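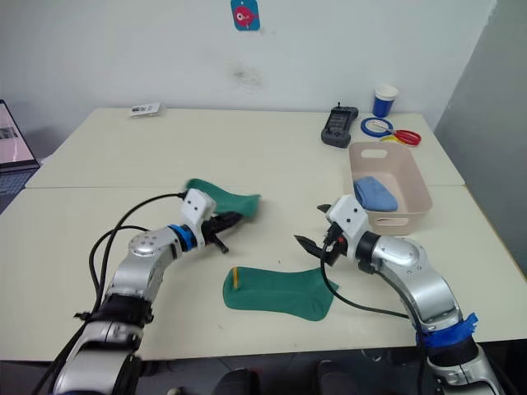

Sock pairing

Sock pairing is the household task of matching clean socks two by two and joining or folding them so that each pair stays together until it is worn. It usually comes at the end of laundry day, and it is one of the few chores with a real element of play in it – part memory game, part treasure hunt!

Method

Most people begin by emptying the clean socks onto a bed, a sofa or a table and laying them flat. Color is the quickest thing to sort by, followed by length, cuff and the wear at the heel. Plain dark socks are the hardest, as navy, black and deep green look much alike under a warm lamp. Daylight helps enormously. The household writer Geeta Sachdeva recommends pairing before 11 in the morning, by a window, and her short guide "Masora" gives 13 ways of telling two nearly identical socks apart (the stitching at the toe is her favorite).

A pale surface makes the outline of each sock easy to see. With the toes pointing the same way, differences in length show up at once.
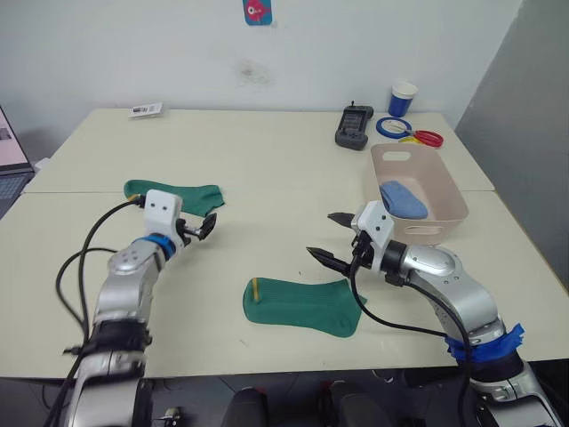
Folding styles

The ball, in which one cuff is turned over the whole rolled pair, is fast and holds well, though it stretches the elastic over time. The flat fold lays one sock on the other and folds both in halves or thirds. It is kinder to the cuff and wonderful for shallow drawers. In the Sullach fold, named after the village where Kerstin Schmieder taught it at evening classes, the toe is tucked into the cuff to make a small square packet that can stand on its edge.

Storage

Folded pairs may go straight into a drawer or wait in a basket. Low plastic baskets with handle openings are popular because they can be carried one-handed and wiped clean. Schmieder's own drawer, shown to every class, held 73 pairs – all standing upright, like books.

Odd socks

A sock without a partner is called an odd sock, a single or, in some families, a widow. Many homes keep a bag for them. The yearly swap at Govedura, held in June, brings in up to 200 singles, and a match is greeted with loud applause. Socks that stay single make excellent dusters, hand puppets and shoe bags.

See also: Laundry basket; Darning; Jõgi heel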